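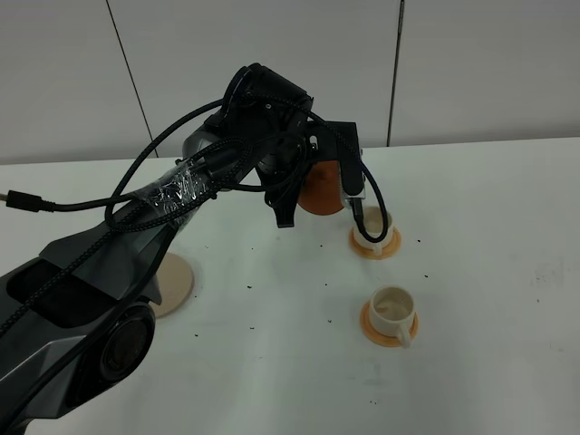 Como tirar mancha de café de toalha de linho antiga?

Pessoal, preciso de uma luz. Herdei uma toalha de linho cru, bordada, e no almoço de família alguém virou uma xícara inteira em cima dela. Passei um pano úmido na hora, a conversa estava boa, fui deixando e só lembrei da toalha no dia seguinte. Ficou uma mancha amarronzada bem no meio, com aquela borda mais escura. Tenho pavor de alvejante porque o bordado é colorido (azul e um vermelho meio ferrugem). Dá pra salvar em casa ou levo direto na lavanderia?

poltberg_da_serra
24/02/2021

Dá pra tentar em casa, sim, e com boa chance. Mancha de café com um dia ou dois ainda costuma sair do linho com água fria, sabão neutro e paciência. O que estraga tudo é água quente logo de cara e esfregar com força, que o linho fica com aquele pelinho esbranquiçado e não volta mais.

Eu faço assim aqui em casa:

Primeiro, testo a cor do bordado. Molho um cotonete com água e sabão, encosto no vermelho pelo lado do avesso, espero uns minutinhos e vejo se o algodão saiu rosado. Vermelho antigo é traiçoeiro! Se soltar tinta, para por aí e leva em alguém que trabalhe com enxoval antigo.

Se não soltou, estica a parte manchada sobre uma bacia, com o avesso pra cima, e deixa cair água fria bem em cima da mancha. Pelo avesso a água empurra o café pra fora em vez de enfiar mais na fibra. Depois coloca de molho em água fria com uma colher de sabão neutro líquido (eu uso o Loso, mas qualquer um sem corante serve) por 15 minutos. Troca a água quando ela amarelar e repete. 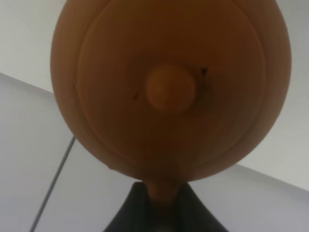 Na segunda ou terceira troca a mancha já costuma clarear bastante e fica só a borda. Pra borda eu uso vinagre branco misturado com água, metade e metade, dando batidinhas com um pano de algodão branco – batidinha mesmo, sem arrastar. Vai de fora pra dentro, senão a auréola cresce. Deixa agir uns minutos e enxágua muito bem, que cheiro de vinagre em toalha de mesa ninguém merece.

Uma coisa importante: não passa ferro enquanto não tiver certeza de que saiu tudo. Eu já perdi um caminho de mesa lindo assim, achei que estava limpo, passei ainda úmido e a mancha apareceu inteirinha, cozida no tecido. Seca na sombra, olha na luz do dia e só depois decide.

Ah, e se o café tinha leite, avisa! Aí muda um pouco, tem gordura no meio e o vinagre sozinho não dá conta. Nesse caso eu começo com uma gotinha de detergente de louça transparente.

skosstead77

Bicarbonato. Faz uma pastinha, põe em cima, deixa secar e lava. Sempre funcionou comigo, mas minhas toalhas são de algodão comum, de feira, nunca tive coisa antiga. De linho não entendo nada.

cantinho_da_roupa

Concordo com quase tudo da primeira resposta, só tomaria cuidado com a pasta de bicarbonato. Em linho velho ela seca entre os fios e pra tirar você acaba esfregando, aí o bordado sofre. Se quiser muito usar, dissolve na água do molho e pronto.

O que me salvou numa toalha da minha avó foi percarbonato, daqueles sem cloro. A embalagem que compro tem 300 gramas e dura uma eternidade. Mas olha, só usei depois do molho frio, e o meu bordado era branco no branco. Com bordado colorido eu só arriscaria na região manchada e testando antes numa pontinha. A água tem que estar morna, senão o pó não dissolve direito e ficam uns grãozinhos no tecido. Nunca deixei mais do que o rótulo mandava.

E se for levar em lavanderia, pergunta antes se eles lavam à mão. Levei uma vez na Dağdelen, aqui do bairro, paguei 50 reais e a peça voltou perfeita, mas foi porque pedi pra anotarem no recibo que era linho bordado. Em outra, que nem vou dizer qual é, enfiaram tudo na máquina junto com lençol de hotel e o acabamento desfiou num canto.

Pra não passar por isso de novo, o que mudou aqui em casa foi:

Pano branco e água com gás na mesa, à mão. Caiu, já encosta o pano pra absorver e joga um pouco da água.

Café servido longe do bordado, com pires debaixo de cada xícara.

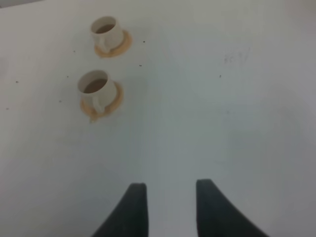
Toalha guardada enrolada num tubo forrado com tecido branco, sem dobra, porque o vinco enfraquece o linho com o tempo.

Lavagem antes de guardar, mesmo quando parece limpa. Respingo pequeno que ninguém viu amarela na gaveta, e em abril, quando a gente tira tudo pra Páscoa, está lá a surpresa.

Depois conta se o vermelho soltou tinta, fiquei curiosa. Tenho uma aqui com um bordado parecido e até hoje não criei coragem de molhar.

linho_e_linha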